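Protuvum Makerspace News
Jun 18, 2019

FROM THE ROBOT BENCH: Teaching by doing (and doing, and doing)

If you've walked past the back bench lately and wondered why someone was hunched over a pair of hand controllers with their tongue between their teeth, that's us! The Feduvlow project is well under way, and I've been itching to write it up for the newsletter.

The short version: we are teaching our arms to put a set of white plastic parts together and take them apart again, and we're doing it without writing out every movement in code. A person runs the arm by remote control, the computer records the whole thing, and the recordings become the lessons. Do the task badly and you've recorded a bad lesson, so we've all become very fussy about our form.

Braulio Magaña got us going on this back in November with one arm and a lot of patience. We're now up to 409 recorded demonstrations, and the target for the first proper training run is 2,000. Yes, that's a lot of picking up and putting down. I find it weirdly relaxing (put a podcast on, get a cuppa, away you go).

Two arms on the table 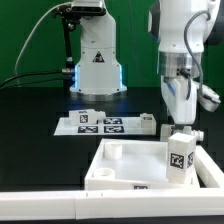
Which parts we're using

The parts are all plain white, which sounds like a silly choice until you remember that we want the robot to care about shape and position and leave colour out of it. There are blocks, a little cup, a ring, and my favourites, the ones with a threaded end. Those threads are the long-term goal. Screwing something on is dead easy for a human hand and really quite hard by remote control, because you can't feel when the thread has caught. You learn to watch for the tiny wobble instead.

The black and white square markers tell the software where each piece is sitting and which way it's turned. Please don't peel them, pick at them or put a coffee down on them. Sticking on a new one means measuring it up all over again, and Braulio has a very particular sigh for this.

Getting the grip right

Most newcomers want to go straight for the part, and fair enough, so did I. What works far better is to stop just above it, sort out the angle of the hand, and only then come down with one finger either side. It feels slow, but the recordings are so much cleaner, and the arm seems to learn that little pause too, which absolutely delighted me the first time I saw it played back.

Neighbouring parts are the other thing to watch. When the pieces are bunched up close to the tray there's not a lot of room for a finger to get down between them, and those are the demonstrations we're shortest on. If you're feeling confident, have a go at a crowded layout. Bumps are fine. Leave them in, mark the run as a bump in the log, and carry on.

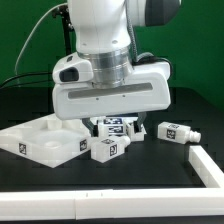 Come and have a turn

We'd love more hands on this, and you don't need any programming. Each session is 180 minutes, with a short induction at the start and a break whenever your wrists ask for one. Seven people have done the induction so far and every one of them drives the arm a bit differently, and that variety is good for the training.

Sign up on the sheet beside the Becerra cabinet, or grab me or Braulio at the bench. Closed shoes, long hair tied back, and know where the red stop button is before you touch anything else.

Next month I'm hoping to report on the first run where the arm has a go on its own. Drirunport, our recording software, still drops the odd file if you save too quickly, so please wait for the beep.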